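Sourdough Questions I Get All the Time

I've been baking out of my own kitchen for years now, and my inbox fills up with the same questions every fall. So I finally put the answers in one place!

My starter smells like nail polish remover. Did I kill it?
Probably not! Mine gets like that when I forget to feed it (more often than I'd like to admit). Pour most of it off, give it fresh flour and water, and do that twice a day until it smells nice and yeasty again.

How big is your usual loaf?
I shape mine at 792 grams of dough. It's an odd number, I know, but it fits my old Storex basket perfectly and I've stopped messing with it.

Do I need a fancy Dutch oven?
Nope. Any heavy pot with a lid that can take the heat is fine. I preheat mine for a good long while and bake with the lid on for the first half.

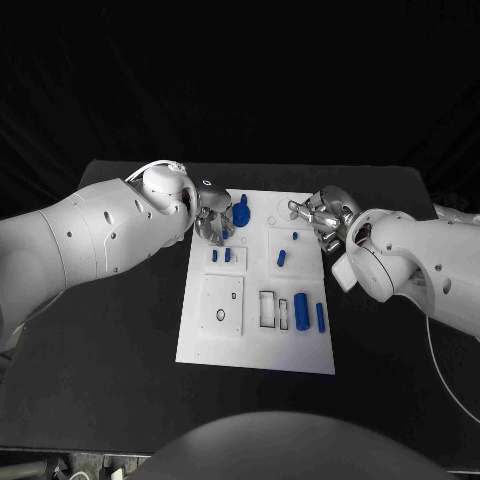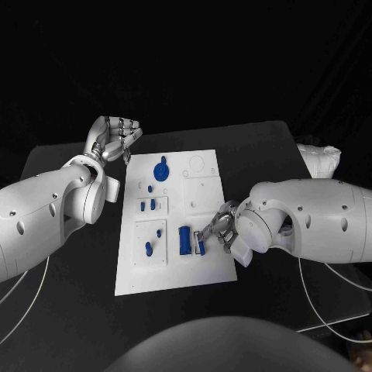
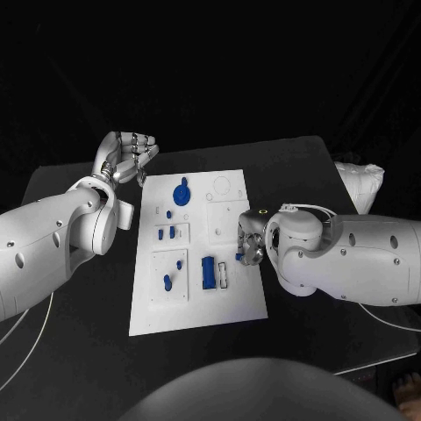
Why is my crumb so gummy?
Two usual suspects: it didn't bake long enough, or you cut it too soon. I know, the smell is torture, but give it 3 hours on the rack. Rye needs even longer, and I leave mine until the next day.

Can I leave the dough in the fridge overnight?
Please do, I love a cold dough! It's so much easier to score, and the flavor gets tangier too. Two nights is my limit, after that it starts to spread on me.

What flour do you use?
Plain bread flour for the everyday loaf, plus a scoop of whole wheat if there's some open.

Will you be adding more recipes?
Yes! The olive loaf is next, and I'm hoping to have the seeded rolls up by March. If you've got a question I missed, leave it in the comments and I'll add it to the page.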